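### 3.2 Bulb replacement and evening light levels

Households in Plistmont and Culberg were asked to keep their existing lamps and to change only the light source. Each home received 3 bulbs of the same output: one warm, one neutral and one cool. Bulbs were swapped at the start of each 5-day block, in an order drawn separately for each household. Løken's earlier work in Norðdahl had fitted new ceiling lights throughout, and several participants there went back to using their own table lamps within the first week. We wanted to avoid that problem – a bedroom lamp that people already reach for is a better test of what they will put up with.

Participants fitted the bulbs themselves, following a printed sheet, and noted the time of the change in the sleep diary. 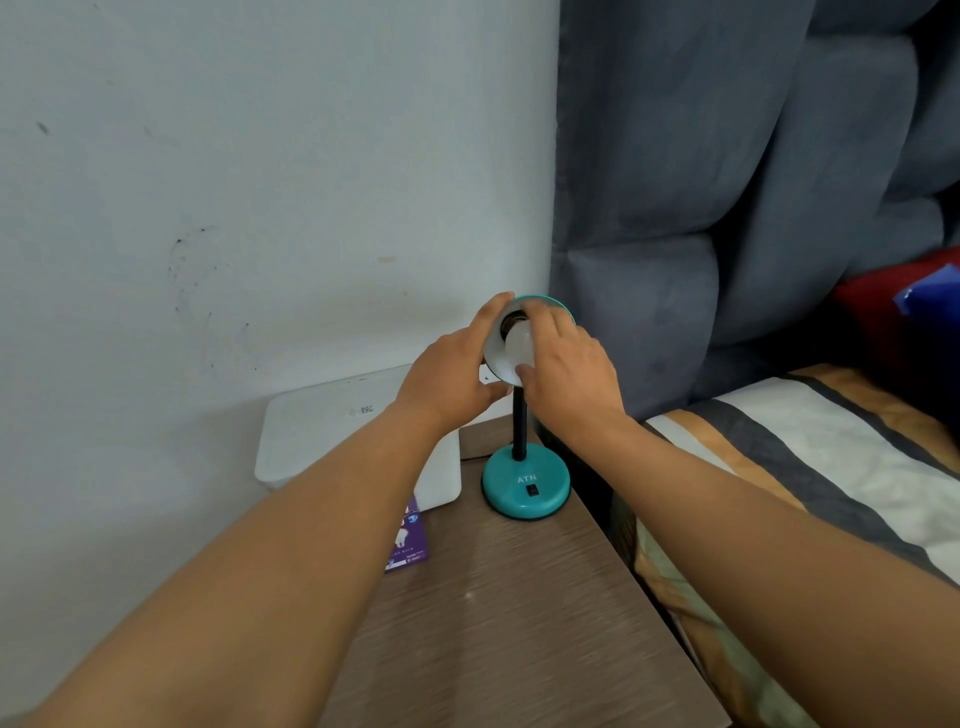 **Figure 2.** Fitting a bulb in a small bedside lamp.

Light was measured at the pillow with a Rinorach meter, with curtains closed and all other lights off. Readings were taken in October, after dark, and repeated at the end of each block. Shade shape had a larger effect on these readings than we had expected. Open shades tilted towards the bed gave much higher values than fabric drum shades, and in 2 homes the reading changed between visits after the lamp had been moved. We therefore recorded lamp position on a floor plan and entered shade type as a separate term in the model.

Of the 40 households enrolled, those with a second light source in regular use after 9 pm were analysed separately (Section 4.3). Television and phone use was taken from the diary and was not measured directly.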